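Stories > Short fiction > Kitchen pieces

Print this page | E-mail this page

Four for the Steamer

The buns came from Barredo, the shop under the flats, and they had to be eaten the same day. Janelle Padilla bought them at ten to six on Thursday, when the woman behind the counter was already wiping down the scales. She carried them up herself, 21 steps, because the lift had stopped again.

Her brother was due at half past. He had not been to see her since February and she had not decided what to say to him.

She cleared the white table and put the pot on it. It was their mother's pot, or it had been for the last year of her life, and the glass lid went flat beside it on the left, where their mother always laid it.
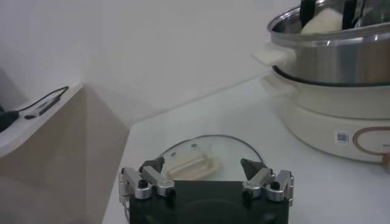
Their mother had liked to talk while she cooked. She talked about Kikumov, the town where she had grown up, and the bus that went there twice a day. She never talked about the money. Janelle had found the letter afterwards, in a drawer with the spare fuses. The sum was 148 pounds, lent to her son and not paid back. It was not very much. She had been angry about it for five months.

She put the buns on a plate and looked at the clock. Then she moved the plate nearer to the pot, to the right of it.
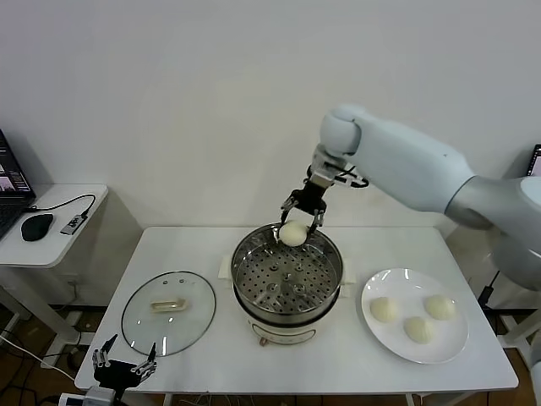

The bell went early. He was standing on the landing in his work jacket with Soltix across the back, holding an envelope.

"I walked up," he said. "Is that lift ever mended?"

"No."

He gave her the envelope and she knew from the thickness what it was. She put it on the shelf without opening it.

"Are those from Barredo?" he said.

"Two each."

He washed his hands and stood next to her at the table. Neither of them mentioned the letter. 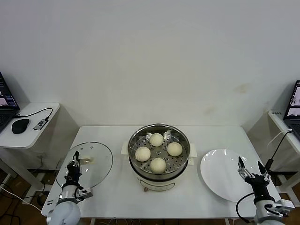
Four buns in the basket, the lid still on the table.

"You've left gaps," he said.

"They swell. She always left gaps."

"I'd forgotten that," he said, and he went to find the cups.

Contact us | Copyright Jarard Stories | Back to top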